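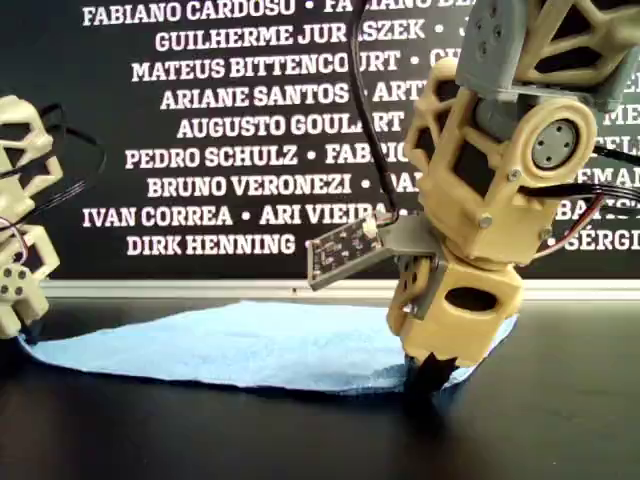

What is in the Koletti set?
It holds 258 short recordings of one acoustic guitar and one speaking voice, each made with the same pair of condenser microphones at the Furtado studio in Flurnau.

Every take was recorded dry, with the 80 Hz low cut switched on. Clips run 12 seconds. Gain was set once in January and left alone after that.
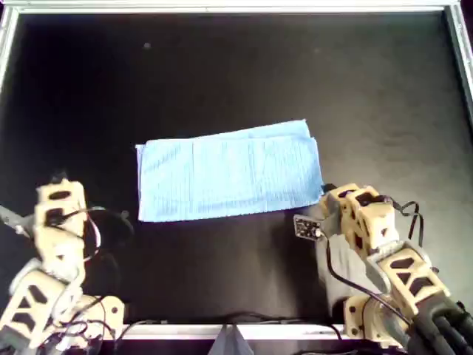

File layout

The guitar folder has 180 clips and the rest are in voice. File names give the polar pattern first, then the distance, then the take number. The right channel is always the microphone nearer the door. 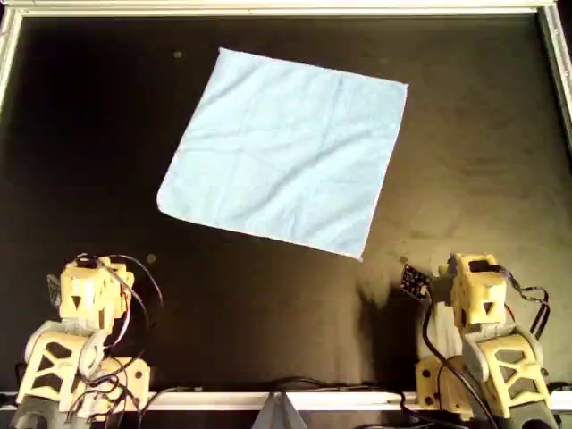
A few voice takes have chair noise in the first second. They are marked in notes.txt and have not been edited.

Last updated July 5, 2022. Maintained by Gonzalo Pastor. Older copies named Dandatden have the channels swapped.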